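**March, Friday – pruning bench notes, Rurkia plot**

Started on the old apples at 7:40 while the bark was still cold, and wow, what a difference a sharp saw makes! The Haltix with the new blade went through two-inch water sprouts in a handful of strokes, and the cuts came out so clean I hardly had to touch them up with the knife. Last year's blade left fuzz on everything.

Row A is finished, 59 trees. I kept to the rule we agreed on in the fall: dead wood first, then crossing limbs, then step back and look before taking anything for shape. The stepping back is the part I love. You walk off a few yards, squint, and suddenly the one branch that has to go is obvious.
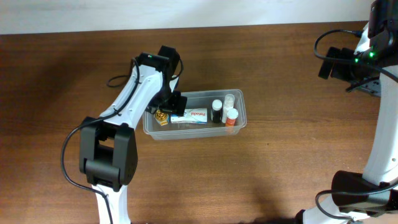
Tree 10 was the only one that made me stop. It has a long limb on the north side with included bark at the fork, and a crack you can slide a fingernail into. I shortened it by a third to get the weight off and left the rest for next winter. Taking it back to the trunk in one go would leave a wound as wide as my hand, and this tree closes slowly – the cut from two winters ago still has a soft center.

Undercut first on anything thicker than a wrist. I skipped it once, on the last tree before lunch, and got a strip of bark peeling 10 inches down the trunk. Trimmed the edges back to sound bark and left it open. My own fault, lesson relearned! 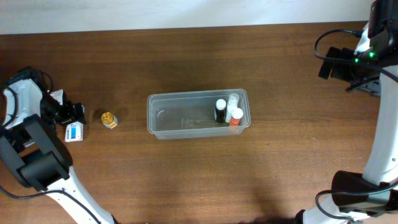
Now the fun bit, the collar test. All the cuts on the even trees were made just outside the branch collar, and on the odd trees I left a short stub the way the old crew used to do it. I'm only using side branches under an inch, so no tree is paying much for my curiosity. Tagged every cut with the soft wire. Total tags out: 618. Yes, it took forever, and yes, I'd do it again, because the callus rings from the small trial row last summer were so good to look at, fat and even all the way around on the collar cuts.

Zustard pole pruner: rope is fraying where it goes over the pulley. Works fine up to shoulder height plus the pole, but it jams when the hook is turned sideways. Cleaned the pulley, oiled it, jammed again. Needs a new rope before Row B.
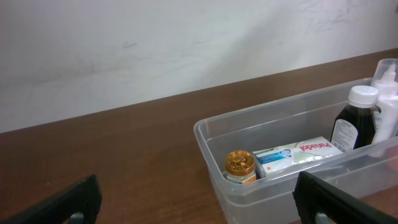
Baranauskienė

Chips: the pile by the gate is nearly up to the fence rail. Everything from Row A went through except the two cankered limbs, which I set apart for burning. Please don't mulch the young pears with that heap yet, it's too fresh and too deep. A thin ring next month, kept clear of the trunks, will be plenty.

Saws wiped with alcohol between trees whenever I saw canker, and at the end of each row otherwise. Is that often enough? I go back and forth on it. 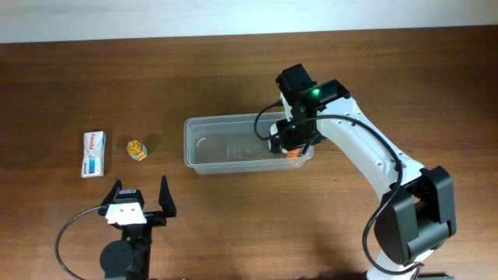 Haltix bench, penciled in the margin: wipe after every tree in Row B, canker or no canker, we found two more spots on the far side on Thursday's walk and they're easy to miss from the path.

Good, will do. I'll carry the spray bottle on my belt so I don't cheat. Row B starts at the ditch end, where the ground is firmest for the ladder, and I want the big leaning tree done while I'm fresh. Can't wait to get up into that one! Still to pick up: pulley rope, more soft wire, a spare blade.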